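Plirkeck demonstrations group
Minutes, 2nd March

Chair: Oľga Matoušek. Apologies: Drondcombe, again.

1. Count. 121 demonstrations recorded on the toy kitchen, 91 kept. The other 30 were mostly the operator changing their mind halfway. Drondcombe's request to keep them "for colour" was declined.

2. Labels. "Put it near the pot" is no longer an instruction. Oľga to circulate 12 approved phrasings; 13 were tabled and one was rude.

3. Block placement. Operators favour the same corner of the cooktop. Agreed to vary start positions before the model learns our habits. 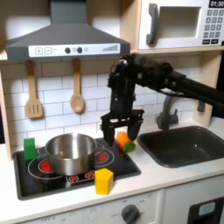
Item 3: gripper at the cooktop, pot and blocks set out.

4. Next batch. Sink tasks held over. Microwave clock not discussed, despite attempts.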